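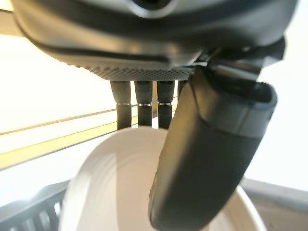

How long should my first warp be?

Make it long enough for the sampler in this guide plus the waste at both ends of the loom. With the yarn in the starter pack you have 1,467 metres to play with, enough for the full-width sampler and a good bit left over for hems, if you cut each end a shade over three metres.

4. Putting on your first warp

This is the part of weaving people dread, and we'd love to change your mind about it! Dressing the Flosberg table loom takes patience the first time, but once the threads are lying side by side under even tension it is a lovely thing to look at, and everything after that is weaving.

Before you begin, the loom should be standing on a firm table with all 16 shafts hanging level (see section 3). You will also need the warp you wound in section 2, with its cross tied in a bright colour, the two lease sticks, the raddle, the 14-dent reed, the threading hook, and a roll of strong brown paper. Good daylight helps a lot. Start at ten in the morning if you can, and not after supper.

4.1 Spreading the warp

1. Slide one lease stick through each side of the cross. Tie the sticks together at both ends, leaving a finger's width between them. Only now may you cut the cross ties.

2. Hang the sticks from the back beam with the cords provided.

3. Clamp the raddle to the back beam and find its centre mark. Work outwards from there, laying the threads into the spaces in the small groups you tied while winding.

4. Close the raddle cap and fasten both wing nuts.

Caution: If the cross is lost, stop. Do not try to wind on and sort the threads out later. Lay the warp flat, pick the cross up again by hand, and have a cup of tea first.

4.2 Winding on

5. Slip the end loops of the warp over the back apron rod and lash the rod to the beam.

6. Ask a helper to stand in front of the loom and hold the warp firmly in both hands. Steady tension matters more than strength.

7. Turn the back beam slowly, feeding brown paper in as you go. The paper should be wider than the warp on both sides, or the edge threads will slide off the roll and go slack.

8. Stop after every full turn, let your helper give the warp a gentle pull, and carry on. Shake out tangles with your fingers. Please don't comb them!

9. When the front end of the warp hangs just below the heddles, set the back brake and cut the loops.

Note: No helper? Heike Heitmann, who tested this guide, winds on alone by tying the warp in sections to jugs of water and letting them hang over the front of the table. It works beautifully. Keep your toes clear.

4.3 Threading the heddles

10. Move the heddles you need to the middle of each shaft. The sampler has 441 ends, and the threading chart at the back of the guide gives the number for each shaft.

11. Sit at the front of the loom with the breast beam lifted off. Take the first thread at the right of the cross, draw it through its heddle with the hook, and follow the chart from right to left.

12. After each repeat of the pattern, check it against the chart and tie the group in a slip knot. A mistake found now costs you a minute; the same mistake found at the tying-on stage can cost you the afternoon.

Note: Mark your place on the chart with a strip of sticky paper whenever you get up.

4.4 Sleying the reed and tying on

13. Lay the reed flat across the shaft frame supports and mark its centre. Count the dents outwards to the right-hand starting point, which is shown on the chart.

14. Draw one thread through each dent. Look along the reed from below from time to time for empty dents and doubled threads.

15. Stand the reed in the beater, put the breast beam back and tie the warp to the front apron rod in small bundles, centre first, then the two outer edges, then everything between.

16. Pat the warp with a flat hand. It should feel the same all the way across. Tighten any soft bundles before you make the second half of the knot.

Caution: Release the front brake before winding the back beam. Forcing a beam against its brake will strip the ratchet.

4.5 Trying the sheds

Lift the shafts one at a time and peer through from the side with a torch. Crossed threads show up straight away as a knot of lines behind the reed. Untie only the bundle concerned, put the thread right and tie it back.

All clear? Fill a shuttle with thick scrap wool and weave a few rows until the gaps between the bundles close up. Then turn to section 5 and choose your first colour.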